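Taking part: do "calming" drinks calm anybody down?

We are looking for 29 adults who buy drinks sold on a promise, such as better sleep, sharper focus or fewer nerves, and who are willing to have that promise checked. Believers are welcome. So are people who think it is all sugar and nice labels, which is roughly where I started.

The study is run by Nutine, a small consumer research group, and led by Aisling Moynihan. No drinks maker is paying for it. We have read the claims and found most of them too vague to be wrong, so we have had to write our own tests.
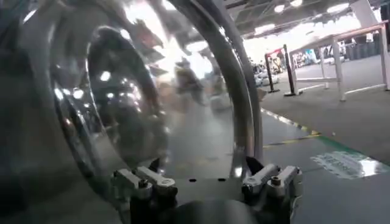
Shiny surface, blurred reflections.

What you would do: keep a diary for 13 days, drink one unmarked bottle each evening, and answer the same dull questions every morning. Some bottles will hold plain flavoured water. You won't be told which until the end, and please don't try to guess in the diary.

There are also 3 visits to our rooms at Janer House, each lasting up to 20 minutes. We'll ask what you normally buy and why you trust it. "A friend said so" is a perfectly good answer. 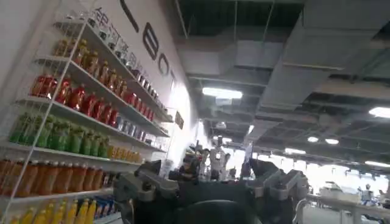
Bottled drinks on white wire shelving, sorted by colour.

You can't take part if you are pregnant, under 18, on sleeping tablets, or work for a drinks company. We will ask for proof of age.

You'll get your travel costs back and a shopping voucher. We can't promise you will sleep any better, and I would be wary of any study that did.

To apply, write to Sumathi Naidu at Nutine with a few lines about what you drink and what you think it does for you. Applications close on 4 December 2019.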